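Keeping What We Learn: Notes for a Talk on Written Procedures
Raghda Azar
15 January 2026

Opening

Good morning, and thank you to the Unia foundation for the invitation. My subject is the written procedure: the sheet, binder or shared file that tells a person how a piece of work is to be done. I will speak for a little under an hour and leave time for questions at the end.

I have spent most of my working life at Kandasamy, where my office maintains the procedures used by our training, facilities and records departments. We hold more than 400 of them. Some are a single page. A few run to the length of a short book, and those are the ones I worry about.

(Pause. Ask who in the room has written a procedure. Then ask who has read one from start to finish in the past month.)

The gap between those two groups is my topic this morning.

Why procedures go out of date

A procedure is written at a particular time by a person who knows the work well. It reflects the rooms, forms and job titles of that time. When a form changes, the people doing the work adjust within a day or two, and the written version stays as it was. The office in Ilport had an intake procedure that sent new staff to a counter on the ground floor. The counter had been moved upstairs years earlier. Long-serving staff simply told newcomers where to go, and the page was never corrected.

When we looked into this, we found that the staff did not consider the page to be wrong. They considered it to be unimportant. I would ask you to keep that distinction in mind, as the remedy is different in each case. A wrong page can be corrected in an afternoon. A page that people have stopped opening requires a longer effort, and usually a conversation with their supervisor.

There is also the matter of ownership. In our first review, a large share of the documents named an owner who had changed departments or retired. Several named a department that had been merged into another. Comments sent to those addresses went unanswered, and after a while the comments stopped coming.

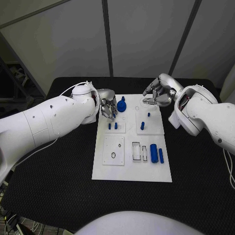 The second cause is length. Each time something goes wrong, a warning is added. Very few warnings are ever taken out. Our procedure for returning archived boxes had five separate cautions on its opening page, two of which concerned a shelving system that we no longer own. A reader who meets that many cautions before the first instruction will skip them all, including the one that still matters.

(Slow down for this part. At Ilport the audience wanted to take the wording down.)

We now apply a plain rule. A warning belongs directly before the step it concerns. If it concerns no step in particular, it goes in a short note at the end or it is removed. The author must record the date on which the warning was last confirmed by someone who does the work.

What we changed

In June we began a review that we called Deltisow, after the storeroom where the old binders were kept. It had a modest budget and a small team, and it covered only the records department at first. I will describe the method briefly.

We chose 10 procedures that were used every day. For each, we asked a member of staff to do the work in the usual way while the author sat nearby and said nothing. This was harder for the authors than we expected. One of them asked to leave the room after several minutes, and we allowed it. The author then rewrote the text on the basis of what had been done, and the following week a different member of staff tried to work from the new version alone.

The second trial is where most of the value lay. A person who already knows the job will read past a missing step and supply it from memory. A person from another department cannot do so. Where the reader stopped, we made a mark in the margin. Where the reader guessed, we made a different mark, and we treated the guesses as the more serious of the two.

(If asked about cost: the answer is staff hours, and the figures are in the handout. Do not go into individual salaries.)

On wording

I would like to offer some advice on language, which I know is of interest to the editors present.

Begin each step with the verb. Use the same name for the same thing throughout, even when the repetition is dull. If the form is called the transfer slip in step one, it should not become the blue sheet or the paperwork later on. Our authors were taught at school to vary their words, and many of them found this rule uncomfortable – one described it to me as writing with her coat on.

Avoid "as appropriate," "if necessary" and "in a timely manner." Each of these hands a decision to the reader without saying how it should be made. If the decision belongs to the reader, say so and name what it depends on. If it belongs to a supervisor, give the supervisor's title.

Write for the person on the first day after training. That person has been shown the work once, has been given a great deal of other information, and does not wish to ask the same question a second time.

Keeping the file alive

Every procedure at Kandasamy now has a named owner and a review date. When an owner leaves a post, the document appears on the departure checklist together with keys and equipment. The review itself takes place at the desk or counter where the work is done. We do not accept a review signed in a meeting room.

We also retire documents. Last year we withdrew a number of procedures for which we could find no current user. We kept one copy of each in the archive and informed all departments in writing. Three were requested back, and we restored them with new owners.

(Check the clock. If short of time, go straight to the closing remarks and omit the section on translation.)

On translation, I will say only that a text which is clear in English costs less to translate. Our translators now return questions before they begin, and those questions are sent to the author as a matter of course.

Closing remarks

My request to you is a small one. When you return to your offices, choose one procedure that you wrote yourself and ask a colleague to follow it while you watch. Please do not help.

The handout includes the margin marks, the review form and the text of our departure checklist. You are welcome to adapt them for your own use. I will be glad to take questions.

Related items

Handout: Margin Marks for Procedure Trials
Review Form and Departure Checklist
Notes from the Ilport Session
Naming Things Once: A Short Guide for Authors
When to Withdraw a Document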